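Reporting Delays in Child Neglect Cases: A Review of County Court Records
Final Report, Criminal Justice Practicum

1. Purpose of the Study

This report examines how long it takes for a complaint of child neglect to reach a charging decision in Usard County. The project team reviewed closed case files held at the county courthouse in Gandosthorpe. Files involving a death, and files sealed by order of the court, were excluded at the request of the clerk's office.

The study was limited to written records. No interviews were held with families, officers or caseworkers. The team did not attempt to judge whether any charge was proper.

2. Method

The clerk's office provided an index of 700 complaints. After duplicates and transfers to other counties were removed, 552 remained. Each file was read by two members of the team, who recorded four dates separately: the first complaint, the first home visit, the referral to the sheriff and the charging decision. Where the two readers disagreed, the file was read a third time and the earlier date was used only if a signed document supported it.

Dates were entered in a shared spreadsheet. Names, addresses and docket numbers were not copied. Each file was given a study number, and the list matching study numbers to dockets stayed with the clerk.

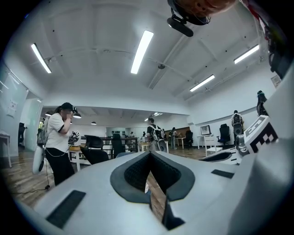
Page 9

3. Findings

The median time from first complaint to first home visit was nine days. The median time from first visit to charging decision was 40 days, but the spread was wide, and several files show no activity for months at a stretch. Most of the long gaps fell between the referral and the assignment of an investigator.

Complaints made by schools moved faster than complaints made by neighbors or relatives. School complaints usually arrived on the county form, with the child's date of birth and a working telephone number. Complaints from neighbors were often taken down by the night dispatcher in free text, and a number of them had to be returned for a street address before a visit could be scheduled.

The Durán district, in the southern part of the county, had the longest waits at every stage. Files from this district were also the least complete. In many of them the date of the first visit could be found only on a mileage sheet - a document that was never meant to serve as a case record.

4. Limits

Handwritten dates were sometimes hard to read. The county changed its referral form in January of the second year covered, and the old form has no line for the time of the call. Figures from before and after the change should be compared with care.

5. Recommendations

The team recommends that the dispatcher's log use the same fields as the school form. It further recommends that the Ferkero Street intake office send a weekly list of unassigned referrals to the sheriff and the county attorney, and that the date of the first home visit be entered on the cover sheet of each file.

A copy of this report has been filed with the clerk. The blank coding sheet is attached as Appendix A and the table of waiting times by district as Appendix B.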